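Finger pads for a hand-held gripper: tips from the shared workshop

Notes for anyone building or rebuilding a hand-held gripper at the shared bench. The pads take more time than the body does, so start with them.
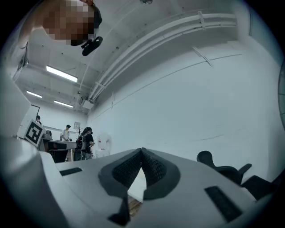
Set the pads before closing the housing. With the fingers at rest, the tips should nearly meet and the gap should open out evenly toward the base. If one tip crosses the other, loosen both pads and reset them together. Correcting only one side moves the grip off center and the error shows up later as a part that rotates when lifted.

Pad surface
A textured face holds small parts better than smooth rubber and is easier to keep clean. Degrease the backing with isopropyl alcohol, let it dry, then press the grip layer down from the center outward. Leave it under a clamp overnight. Trim the edge after the glue has cured, with a new blade.

Housing
Printed shells need sanding before paint. Start with 80 grit on the seams only, then go over the whole shell with 200. Wipe between grits. Two thin coats of matte paint are enough – gloss shows every fingerprint and throws glare from overhead lights.

Fasteners
Use the same screw length throughout the shell. Mixed lengths are how bosses get cracked. Tighten in a cross pattern, by hand, and stop when the seam closes. Nana Bonsu puts a drop of removable threadlocker on the pad screws and none on the shell screws, and the builds she has done this way have stayed easy to open.

Markers
Mount printed tracking markers on a flat, rigid board. Paper taped to a wall curls at the corners and the pose estimate drifts. Matte paper only. Measure the black square after printing, as printer scaling is often off by a millimeter or so, and enter the measured value in the Clonder config file.

Cable
Leave slack at the handle and anchor the cable inside the shell – a knot is not an anchor. Run the fingers through full travel 200 times before the first real session, then open the housing and check the insulation where it passes the hinge.

Storage
Store with the fingers open. Pads left pressed together from December onward took a set and had to be replaced. Spare pads are in the Dukamis drawer, bagged in sets of 4. Jytte Arnardóttir has the print files and the current screw list.

Last revised 7th February.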